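Notebook, Brenik cell, bench 2
Monday
Entry by Benedita Lobo. Read and initialed by P. Riihimäki.

Subject: unplanned protective stop of the right arm during the weigh-and-place task.

The morning session began at episode 409 with the Drineck controller settings left unchanged from August. The right arm went into a protective stop during episode 465. The arm held position with the gripper closed. The left arm remained enabled and did not move. Osian Probert was at the operator station and pressed the emergency stop. There was no contact with any person.

The controller log records a loss of the gripper signal lasting 34 ms, followed by the stop. The same entry appears twice earlier in the session, each time shorter and below the trip limit. The operator display did not report either of them. This is a fault in its own right and has been passed to Wing-sze Chiu.

Checks made after power was removed:
Gripper cable at the wrist: seated, no damage found.
Inline connector on the forearm cable run: signal dropped when the cable was flexed by hand. Repeated with the same result.
Spare cable from the Cevum kit: no drop under the same flexing.

The probable cause is the connector. It has not been opened, and the finding should be treated as provisional until Benvinda Loureiro has examined it.

The release procedure also needs correction. The written version tells the operator to open the gripper before checking what is underneath it. Operators are to support the held item by hand, with the arm locked, before release.

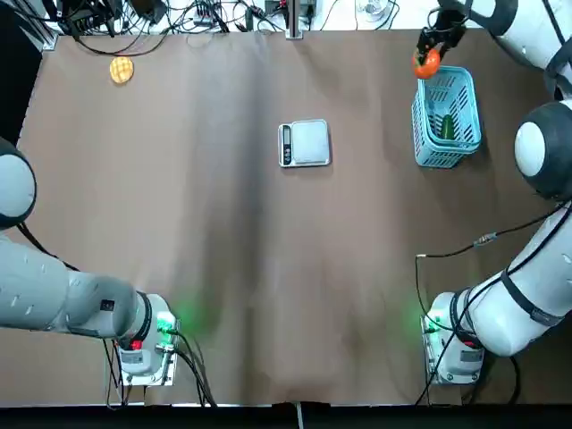 Bench 2, right gripper holding the fruit over the blue basket; scale clear.

Episodes from 409 onward are held back from the Leitão set pending review of the log. The right arm is tagged out. Return to service requires the replacement cable, a flex test across the full reach of the arm, and a signature from Riihimäki.

Open: raise the signal warning to the operator display (Chiu). Revise the release procedure (Lobo).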